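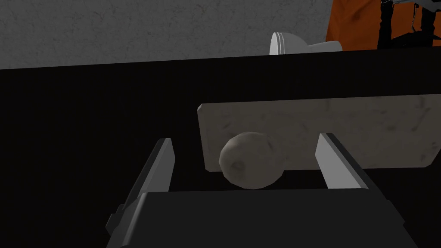
La bola de aspecto pétreo y la losa clara, vistas desde la pinza en el simulador.

Quiénes somos

¡Hola! Soy Babita Chauhan y escribo esta página porque perdí el sorteo (bueno, y porque me gusta hablar de lo que hacemos). Somos Rimora, un equipo pequeño que escribe software para robots que tienen que moverse por casas. No fabricamos brazos, ni ruedas, ni sensores. Lo nuestro es lo que va por dentro: percepción, planificación de movimientos, control y un montón de herramientas que empezaron siendo scripts sueltos y ahora tienen hasta manual.

Empezamos tres personas en una mesa prestada: Kuldeep Mathur, Todor Radulović y yo. Veníamos de hacer software industrial, de ese en el que cada pieza llega siempre al mismo sitio y mirando al mismo lado. Queríamos probar con el problema contrario, el de una casa donde las cosas están donde alguien las dejó. Ahora somos ocho y la mesa ya es nuestra, aunque sigue cojeando.

Qué hacemos

Tenemos dos productos y les pusimos nombre demasiado pronto, así que se han quedado con él.

Grotari es nuestro planificador. Recibe un objetivo («coge esto», «llega hasta allí») y una idea más o menos buena de lo que hay alrededor, y devuelve una trayectoria que los brazos y la base puedan seguir sin llevarse nada por delante. La parte que más me gusta es que no planifica una sola vez: va recalculando mientras el robot se mueve, y si la percepción cambia de opinión sobre dónde está un objeto, el plan cambia con ella. Todor lleva años peleándose con el caso de los agarres junto a objetos planos. Coger una bola suelta es fácil; cogerla cuando tiene una losa pegada por detrás ya es otra historia, porque hay que decidir por dónde entran los dedos y cuánto margen dejar. De ahí salieron media docena de discusiones larguísimas y un módulo de contactos del que estamos muy orgullosos.

Jekura es la parte de herramientas. Graba lo que ve y lo que decide el robot, lo sincroniza y te deja volver atrás hasta el momento exacto en que algo se torció. Nació por pura desesperación: teníamos los registros en un sitio, las cámaras en otro y los estados del control en un tercero, cada uno con su reloj. Sunita Kandpal se plantó en septiembre y dijo que no arreglaba ni un fallo más hasta que todo compartiera la misma línea de tiempo. Tenía razón, claro. Hoy es lo primero que nos piden los clientes cuando ven una demo, incluso antes de preguntar por el planificador.

Cómo trabajamos

Casi todo pasa primero por simulación. Nuestra batería de pruebas tiene 3479 situaciones – agarres, puertas, pasillos, objetos en el suelo, muebles que estorban – y se lanza entera cada noche. A las ocho de la mañana hay café y lista de fallos, en ese orden. Cada fallo se abre en Jekura, alguien lo adopta, y no se cierra hasta que la persona que lo arregló se lo ha explicado a otra en voz alta. Suena a pérdida de tiempo, pero la mitad de los arreglos mejoran al contarlos (y alguno se ha caído entero a mitad de la explicación, también hay que decirlo).

Las escenas las montamos con bastante mala idea. Ravindra Khurana, que se encarga de ellas, disfruta mezclando texturas parecidas, superficies oscuras que se comen las sombras y cosas claras al fondo que le roban protagonismo al objeto que importa. Si el detector distingue una bola gris sobre una mesa negra con una pared también gris detrás, vamos bien. Si además calcula bien su tamaño, hay bizcocho.

Luego están los espacios estrechos, que son la obsesión de Kuldeep. Un robot de dos brazos ocupa mucho más de lo que parece en un plano, sobre todo si lleva los codos abiertos. En Grotari la base y los brazos se planifican juntos, de modo que el robot puede recoger un brazo mientras avanza en vez de pararse, plegarse, pasar y volver a abrirse. También hay que pensar en lo que el propio cuerpo tapa: cuando la cámara mira hacia abajo, la carcasa se come una buena porción de suelo, y el mapa tiene que recordar lo que había ahí.

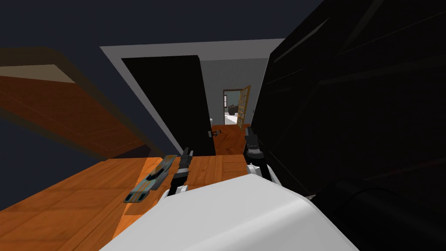 Los dos brazos ante la puerta negra abierta, con el pasillo al fondo.

Esa es la clase de sitio donde pasamos muchas horas: un suelo de tablas, una puerta que da a un pasillo estrecho y un objeto alargado en el suelo, justo al lado de la pinza izquierda. Para el planificador hay ahí varias preguntas a la vez. ¿Cabe el cuerpo por el hueco? ¿La hoja abierta cuenta como obstáculo fijo o como algo que puede moverse? ¿Se puede pasar sin rozar lo del suelo? En nuestro código una puerta tiene bisagra, recorrido y un grado de confianza, y ese último número nos ha ahorrado más disgustos que cualquier otro.

Con quién trabajamos

Sobre todo con equipos que ya tienen un robot y no quieren escribir desde cero todo lo demás. El proyecto más largo que llevamos es Agbenyega, un entorno doméstico simulado que usamos para entregar versiones: el cliente recibe el software, las escenas y los resultados, y puede repetir cada prueba en su propia máquina. Si le sale algo distinto a lo nuestro, queremos enterarnos. Nos encanta enterarnos, de hecho, aunque esa tarde no lo parezca.

No hacemos demos a medida para ferias y no prometemos fechas antes de ver los datos. Esto último nos ha costado algún contrato y lo seguimos manteniendo.

¿Te apetece unirte?

Buscamos gente a la que le guste el control, la percepción o las herramientas internas, y que sepa decir «no lo entiendo» sin ponerse colorada. Trabajamos en C++ y Python, revisamos el código en parejas y dejamos las tardes sin reuniones siempre que podemos. No hace falta que hayas tocado un robot antes: Sunita venía de hacer software de audio, y por eso sabía tanto de relojes que no se ponen de acuerdo.

Escríbenos desde el formulario de contacto y cuéntanos algún fallo que te haya costado encontrar, con todo el detalle que quieras. Los leemos todos, y normalmente contesto yo.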